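I finished the second season of Provton last night, which means I can talk to people again. For 12 days I'd been leaving rooms whenever anyone said the word "lighthouse." My friend Samira Kanaan finished it back in March and has been looking at me ever since the way you look at a dog that's about to go to the vet.

If you haven't seen it, stop at the next paragraph. Or don't. I read the ending of everything first and I'm perfectly happy.

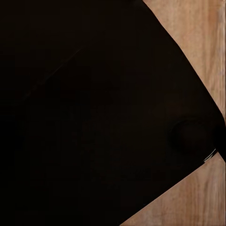 So, Carla Darwish. She spends most of the season as the only sane person in town, filing reports on the missing ferry, and then in episode seven she opens the wrong drawer and finds her own signature on all of them. I yelled. Tamer Rizk, who plays her brother – no, sorry, Tamer is the brother, I've lost track of who's an actor – has been lying since the pilot, and the clues are there if you go back. I went back. It took a weekend and most of a ham. 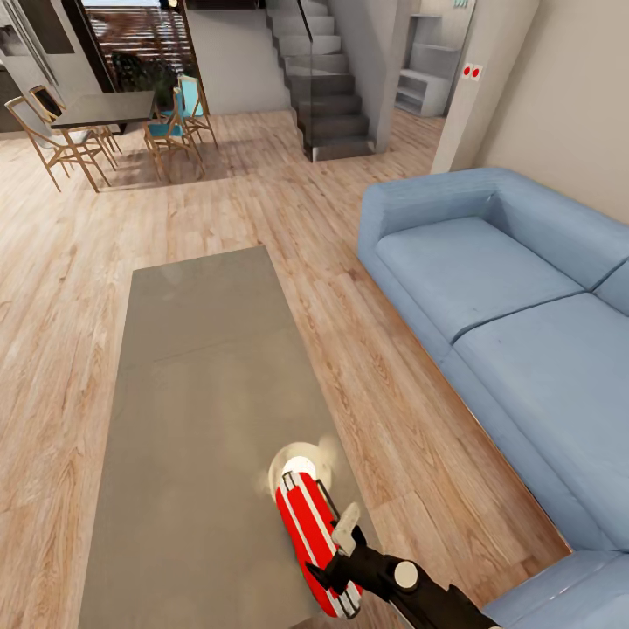
Episode four is the one everybody skips, and I get it. It's an hour of two people arguing in the Semaan house about whether to sell. But the house tells you everything. It's one of those open-plan places, living and dining all in one with a plank floor running right through, the boards laid on the diagonal as far as you're concerned from where you're standing, and there's no door for anyone to slam. They have to storm off to the other end of the table.

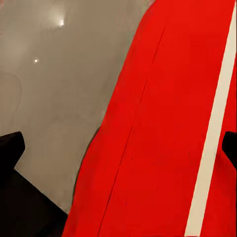 My one complaint is the music. Every time someone has a feeling, in comes the cello. By the finale I was having feelings just to see if it would show up at my place.

Samira says the cello is the ferry. I've asked her to explain this and she's sent me a link to a forum thread with 2,997 replies, the first of which is just "no."
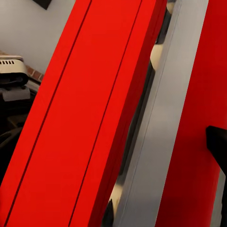 There's supposed to be a third season, with Blair Mowat's character back from wherever you go when you walk into the sea in a good coat. I'll watch it. I'll read the ending first, then I'll watch it, and Samira can leave the room for once.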